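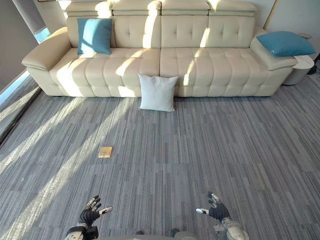 Can any robot tidy up a living room yet, or should I stop asking?

Posted Thu 18 January in Home Tech, Tarnville board

Every evening I do the same lap of the living room. Cushions back on the couch, stuff off the floor, remote out from wherever it went. My back is not great and bending down is the part I hate. I already have a Verketti robot vac (love it!) but it just shoves a pillow along until it gives up and beeps at me. I have about $3000 put away. Is there anything that will pick things up and put them where they go, or is this still a lab thing?

3 answers

Answer 1 (accepted)
Lab thing, mostly, but it's getting closer. I went to an open day at Sincombe last fall and watched one of their two-handed machines do pretty much your evening lap. Pillows it was good at. They're big and squishy and you can grab them anywhere, so a sloppy grip still works. It took 60 seconds to get one off the carpet and onto the couch, and then it sort of patted it, which I enjoyed way too much.

Flat things were another story. A thin paperback lying on carpet has no edge to get a finger under, and it tried over and over, pushing the book along until a guy stepped in. Sun on the floor gave it trouble too, according to the staff, because stripes of light and shade can look like edges to the cameras. And it had to be told where everything belongs. Your couch, your rules, I guess.

Nothing I'd trust alone in my house for $3000. Keep the money and get a grabber stick in the meantime (mine has a rubber tip and gets paperbacks fine).

Answer 2
I paid $2275 for the Chin floor rover, the one with the little arm. It does socks. It does not do pillows, the arm is too short to get one up to seat height. Sold it.

Answer 3
just put a basket by the couch and toss everything in. no robot needed lol

Comment from the original poster
Ha, fair. Grabber stick ordered. Does the rubber tip hold up, or do you have to replace it?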